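Workshop notebook, Zutcombe bench
Last updated: June
Print this entry | E-mail this entry
Filed under: Glue, finishes and regrets

Morning, 8.40. Hide glue, batch 6. Soaked the pearl overnight in cold water, same jar as before, and it had swelled up nicely by the time I got in. Poured off the spare water and put the pot on the warmer. Junhao has labelled the warmer DO NOT BOIL in letters large enough to be read from the car park. I take this personally, as I am meant to.

The point of the batch is to settle the argument about the drop-leaf table from Induvcombe. Haiyan says the old joints were let down by damp. I say they were let down by whoever last mended them, who used three kinds of glue and, in one corner, what I think is filler. We both agree that hide glue goes back in. What we can't agree on is how thin.

Test pieces: beech offcuts, planed that morning, butt-jointed end to long grain so they would fail before I ran out of patience. Two thicknesses of mix. The thin one went on like weak tea and soaked into the end grain before I could get the clamp round it. The thick one started to gel while I was looking for the clamp, which Zihan had borrowed and put back in the proper place, where I never look.

Sized the end grain on the second go: one coat of thin, ten minutes, then the thicker stuff over it. Much happier. Squeeze-out was even along the whole length and it peeled off the outside with a fingernail once it had gone rubbery. Left the lot under the window with a sheet over.
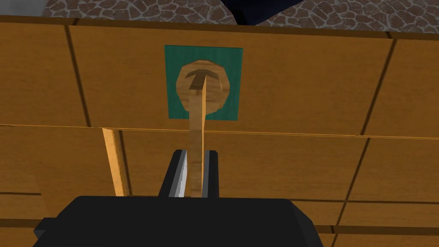
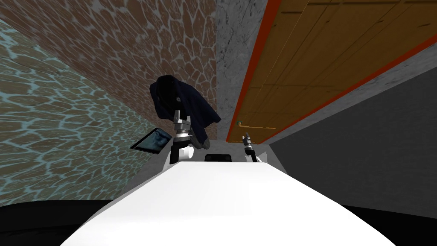
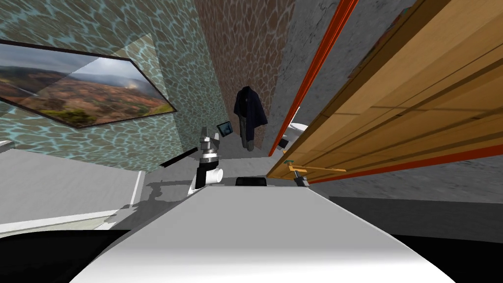 11.15. Pulled last week's pieces apart on the lever rig. The rig is a bucket, a bar and a bag of sand, and Tianyou would like it written down that he calls it the Meng, after the man who sold him the bucket. Results, for what they are:

Unsized, thin mix: let go almost at once, clean off the end grain. Glue line dull and starved.
Unsized, thick mix: better, then a bang. Bucket on foot. Mine.
Sized, thick mix: held the full bag. Held it while we had tea. Had to add the doorstop. When it did go it took a strip of beech with it, so the wood gave up before the glue.

I would like to say this settles it, but Haiyan points out that the Induvcombe table is mahogany and has not been planed since before any of us were born. Fair. Old surfaces want a scrub with warm water and a stiff brush first, to get the dead glue out of the pores. I did one leg joint like that after lunch. The water came away the colour of gravy and smelled like the bottom of a stable. Changed it twice. Hanyu opened both doors and then went to work in the other room.

Note on the filler, if it is filler: it does not soften in warm water, it does not soften in vinegar, and it laughed at the steam. Ended up paring it off with the narrow chisel, which now needs regrinding. Took the back bevel off on the 1,000 stone and gave up before the fine one. Somebody (me) has worn a hollow in the 1,000 you could keep soup in. Flatten before next use. I wrote that in the last entry as well.

2.30. Warmer check. The dial says one thing and the kitchen thermometer says another, and they have not been on speaking terms since winter. I have been going by the thermometer. Zihan goes by the dial. It may explain why her glue is always a bit stringier than mine, or it may be that she stirs it less. Tomorrow we each make a pot and swap instruments.

Also tried a pinch of salt in a small jar of the mix to slow the gel. It does buy time, enough to get a clamp on without swearing, but the test blob was still tacky when I swept up. Would not use it on anything with a customer attached. Urea is meant to do the job better and there is a tub of it on the high shelf, 300 g by the label, lid rusted on. A job for someone taller.

Finish samples, since they are on the same board: the Kevness shellac is going off. A drop on the glass stayed soft all day and took my thumbprint, then Junhao's, then everyone's. Throw out the made-up bottle, keep the dry flakes, mix fresh in smaller amounts. The two older coats on the board have gone hard and clear and look very well. The newest coat looks like flypaper.

To do:
- scrub the other leg joints, doors open
- flatten the 1,000 stone. Really
- ring Induvcombe and say the table will be late. Do not say how late
- cut six more beech pieces, and some mahogany if the old drawer runner has enough left in it
- find out what Haiyan did with the small brush
- warmer off at the wall before leaving, the switch on the front does nothing

4.50. Small brush found in the glue pot, set solid. Soaking.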